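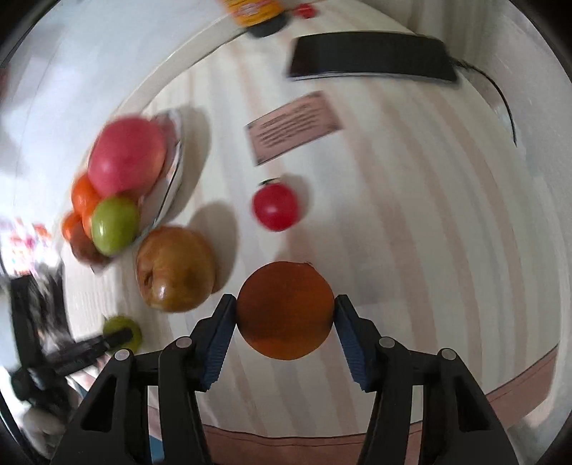 Orange fruit over a cream tabletop, Trorkside open day.

The Trorkside cold storage site opens to visitors once a year, in August, and the tour is limited to people who register at the gate by nine in the morning. I went mainly to see the controlled atmosphere rooms, which were rebuilt over the winter with new door seals and a different gas control system.

The site has 14 rooms in two rows with a covered truck lane between them. Each room holds up to 300 bins. Aileen Tiongson, the operations manager, led our group and kept to the schedule closely. We were given hairnets and a one-page plan of the building, on which rooms 5 and 6 had been swapped by mistake.

Room 3 was the only one we could enter. It had been emptied and aired for a floor repair, and the oxygen reading on the panel matched that of outside air. In use, the rooms are pulled down to a low oxygen level with nitrogen, and carbon dioxide is scrubbed out with hydrated lime. The lime is stacked on pallets in a separate box connected by two ducts. Tiongson said it is replaced when the carbon dioxide trend stops falling overnight, with no fixed calendar for it.

The door seals are made by Fuline. They are inflatable, and a pressure test is run on each room before loading. The old test sheets were pinned up in the corridor. Two rooms failed the first time this year, both at the lower corner on the hinge side, where the concrete had settled. The repair was a poured sill, 70 mm high, with a steel ramp for the forklifts. The ramp is noisy and the drivers have complained.

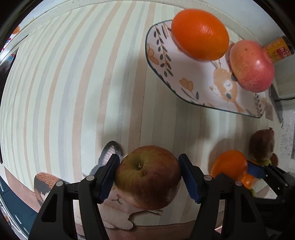

Sampling is the weak point of any storage program, and Trorkside does it by hand. A net of fruit hangs inside the small hatch of each room so that it can be pulled out without opening the main door. Firmness, starch and background color are recorded on the same day. Background color is the hardest of these to agree on with a red-striped apple, where the yellow-green may show only in patches toward the top and two people will pick different patches to grade. The site now asks for the reading to be taken at the same point on every fruit, a short distance from the stem cavity.

Hnat Bilyk covered the refrigeration plant after the coffee break. The compressors are from Fedoruk and date from before the rebuild. Defrost is by warm glycol and is started on demand, which he said had cut the number of cycles. He had no figures with him. The plant room was loud enough that the back half of the group missed most of the talk - a headset would help next year.

The last stop was the grading shed, with an Enavar sizer that was not running. Its main belt is 166 feet long including the return. Parking is across the road, with 100 spaces, and the exit onto the county road is slow after four.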